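We use cookies to keep this site working and to count visits. By continuing you accept this. Accept | Settings

Plekance Live Music Program – progress report to the Dostgate Fund
17/04/2025
Posted by the Plekance office

This report covers the first half of the grant. The money was awarded for a season of live band nights at the Plilberg hall, a house band to anchor them, and paid rehearsal time for local players.

Bands and bookings

The house band, Jang, has played every date so far. They are a four-piece doing blues, soul and older country, with a few of their own songs in each set. Guest acts open for them and get a full 40-minute slot. We had planned to book guests two months ahead, but in practice most were confirmed three or four weeks out. The spring dates are now full. One act canceled because of a van breakdown and Jang played a second set that night.

All players were paid on the night at the rate in the application. We dropped the idea of a door split for guests after the first show, when it slowed everyone down at closing.

Attendance

Total attendance to date is 569. The best night drew 139, which was the zydeco and swamp pop bill. Our target was an average of 100 a night and we are a little under it. The weak nights were the two that fell in bad weather. Advance sales are still low, and most people pay at the door.

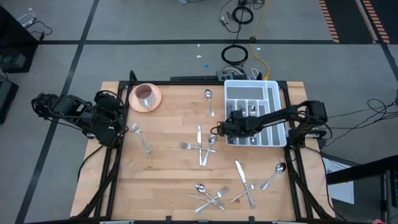
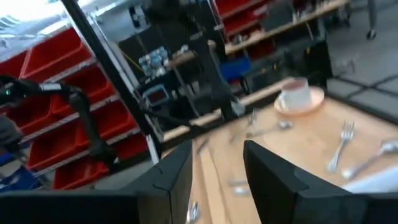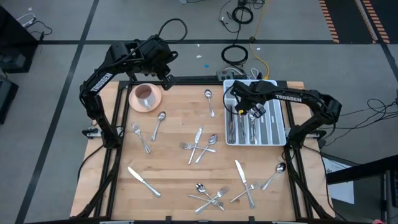
Tabletop with silverware, three views.

Sound and room

The new monitors bought with the equipment line are in use. Stage volume has come down and the singers say they can hear themselves. The main speakers are still the old pair. They were due for replacement under this grant, but the quote came in over budget, so we had them serviced and moved them forward by the width of one riser. Coverage at the back of the hall is better, although the left side near the bar is still muddy.

We had 2 noise complaints, both about load-out after midnight. Bands now load out through the side door and the last set ends half an hour earlier. There have been no complaints under the new times.

Rehearsal time

Paid rehearsal slots were slow to start. Players told us the afternoon hours did not work for people with day jobs, so we switched to evenings – uptake has been good since then. Two groups that came through the rehearsal slots have gone on to open for Jang.

Budget

Artist fees are on budget. Printing is under, as we stopped making large posters. Equipment is slightly over after the speaker service. We ask to move the unspent printing money to equipment to cover this, and would like an answer before the summer dates are announced.

Next period

The outdoor show is set for July. The stage is reserved and the permit application is in. Still to do: a rain plan, a second sound engineer for the day, and a final running order. Jang will close the show.

Last updated: see date at top of page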